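Greleo räumt das Gäste-WC auf: Neues Programm für den kleinsten Raum der Wohnung

Wirnia, im Mai – Über Küchen wird gestritten, über Wohnzimmer werden Bücher geschrieben. Das Gäste-WC bekommt ein Stück Seife und ab und zu eine Kerze. Der Haushaltsberater Greleo hält das für ungerecht und bringt mit »Viltadance« ein Programm heraus, das sich ausschließlich um Waschbecken, Ablage und Spiegel kümmert. Mehr Platz ist in den meisten dieser Räume ohnehin nicht.
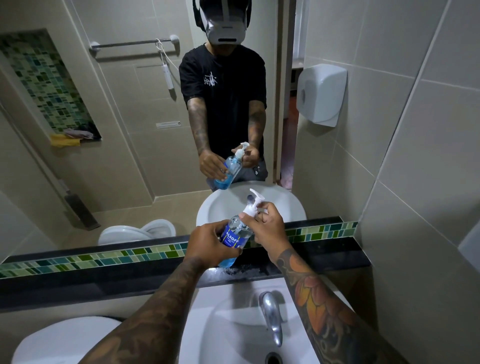
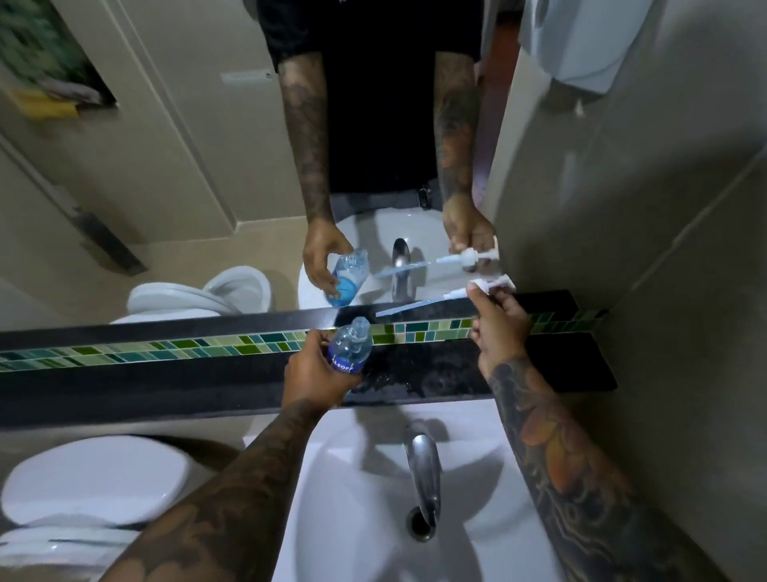
Am Waschbecken: eine schwarze Ablage, ein Mosaikstreifen in Grüntönen und ein großer Spiegel.

Viltadance besteht aus 5 Lektionen, die jeweils kürzer sind als ein durchschnittliches Gespräch über Fliesenfugen. Die erste widmet sich der Ablage, jenem schmalen Streifen, auf dem sich im Lauf eines Jahres alles versammelt, was anderswo keinen Platz gefunden hat. Greleo empfiehlt, zunächst alles herunterzunehmen, feucht zu wischen und trocken nachzureiben. Auf dunklen, glänzenden Flächen zeichnet sich jeder Tropfen ab, was Besitzer solcher Flächen in der Regel am Tag nach dem Einbau erfahren.

Lektion zwei behandelt die Frage, was zurückdarf. Handgel und Zahnbürste haben gute Aussichten. Hotelshampoos aus vergangenen Urlauben müssen sich einer strengeren Prüfung stellen, und leere Flaschen, die »noch für irgendetwas gut sind«, werden freundlich verabschiedet. Danach geht es um Armatur und Abfluss, um Spiegel ohne Schlieren und zum Schluss um die Kunst, den Zustand länger als bis zum nächsten Besuch zu erhalten.

Erprobt wurde das Programm in 14 Haushalten in Wirnia. Dort habe man vor allem gelernt, dass zwei Menschen denselben Gegenstand mit großer Überzeugung an zwei verschiedene Stellen räumen können, heißt es bei Greleo. Das Begleitheft enthält deshalb eine Seite, auf der Mitbewohner ihre Absprachen schriftlich festhalten. Unterschriftenfelder sind vorgesehen.

Gedruckt wird das Heft von der Druckerei Bakhtiari auf abwischbarem Papier. Die erste Auflage beträgt 2072 Stück. Die krumme Zahl geht auf einen Rest Papier zurück, den man dort nicht liegen lassen wollte, und passt damit recht gut zum Thema.

Viltadance ist ab Montag im Greleo-Laden in Wirnia erhältlich, auf Wunsch auch per Post. Jedem Heft liegen 2 Mikrofasertücher bei, eines für den Spiegel und eines für alles andere. Eine Fortsetzung für das große Bad ist in Arbeit. Ein Termin für den Schrank unter der Spüle steht noch nicht fest.

Über Greleo
Greleo berät Privathaushalte in Wirnia und Umgebung beim Aufräumen, Putzen und Weglassen. Rezensionsexemplare und druckfähiges Bildmaterial sind über die Pressestelle erhältlich.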